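Jastport kitchen rule pushed back to July

Posted 29/06/2018 | Print this story | E-mail to a friend

JASTPORT - Home bakers here get a few more weeks. The town council voted Thursday night to hold off on its new home kitchen permit, after a long and pretty loud meeting at the Tesholm Street hall. Next vote is in July, no day set yet.

The permit would cost $239 a year and cover anyone who sells food made at home. Cakes, jam, bread, pickles, all of it. Right now sellers pay $10 to get on a town list and that's it. No inspection, no class.

Under the draft, counters would have to be stone, steel or some other hard surface that wipes clean. Pets out of the room while cooking. Labels on everything, with the date and a phone number. One inspection a year, by appointment. 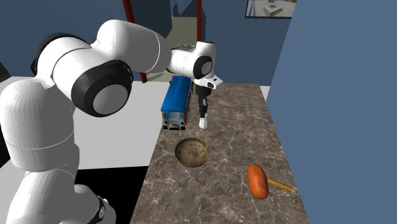 Jintana Boonyarit told the council the fee was more than she clears at the Saturday market in a slow month, and asked why a person selling six jars of jam should pay the same as someone doing wedding cakes every weekend. Got the biggest hand of the night.

Council member Emese Bakos wrote most of the draft. Said she's open to a lower fee for small sellers but wants to keep the inspections. "People should know the food was made in a clean place," she said. "I'm not going to drop that part."

There are 63 names on the town's seller list. Bakos thinks the real number is a lot higher, with so many orders now taken over the phone or on line. The draft would also set a limit of 600 items a month before a seller has to rent space in a commercial kitchen. Several speakers wanted to know what counts as an item. A cookie? A box of cookies? The draft doesnt say.

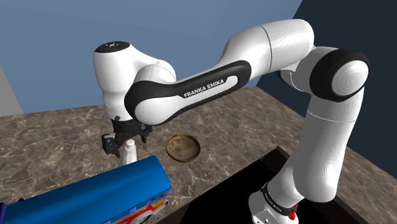
Also not clear is who does the inspecting. The town has one health officer, part time, and she already handles the restaurants plus the school cafeterias. Hiring a second was talked about but there's no money for it in this year's budget.

Samran Intarasuk, owner of Valentini bakery on Broritz Avenue, spoke in favor of the permit. He pays for a license, insurance and two inspections a year and says home sellers should at least meet him partway. He did say the fee looked high to him too.

Council voted 4-1 to send the draft back for changes. Written comments can be dropped off at at the clerk's office any weekday before noon.

READER COMMENTS (3)

Manee Noiphan
Two tiers, easy. Small sellers keep the old fee, big ones pay the new one. Why does this need another month?

breadlady
I took the food safety class on my own and it was worth it. Make that the rule and skip the rest.

Jirayu Thongdee
So is a dozen rolls one item or twelve? Would like to know before I fill out anything.

Print | E-mail

Contact the newsroom | Copyright 2018 Jastport news desk | Back to top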